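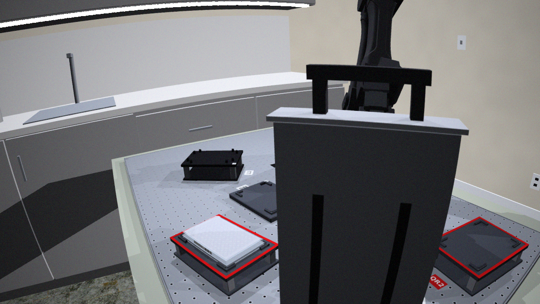
Gray block with a black handle on top.

Questions I get a lot

Why did you start Skolstead?
I wanted a place to write down what I learn about storing stuff in a small home! I moved into a tiny apartment one June with 103 boxes (yes, I labeled them all) and no closets worth the name. The blog grew out of that mess.

Do I need to buy special bins?
Nope. I used grocery boxes for the first year and they did fine. I've since switched to Zurkar bins for the heavy things, mostly for the lids, but please use up what you have first.

How heavy is too heavy for one box?
My own limit is 20 pounds. Books go in the smallest box you own. I learned that one on the stairs.

Where do you keep winter coats in summer?
Under the bed, in two old suitcases. They're just sitting there anyway, so why not fill them?

Can I send you a picture of my closet?
Please do! I love them. I can't answer every one, but I do look at them all, usually with my coffene at 7 a.m.

Do you get paid to mention brands?
No. I paid for the Zurkar bins and for the Trillier shelf in the hallway, which wobbles a bit, by the way.

Can I reprint your packing list?
Sure, for a class or club, up to 100 copies. Just leave the blog name on it. For anything bigger, drop me a note through the contact page.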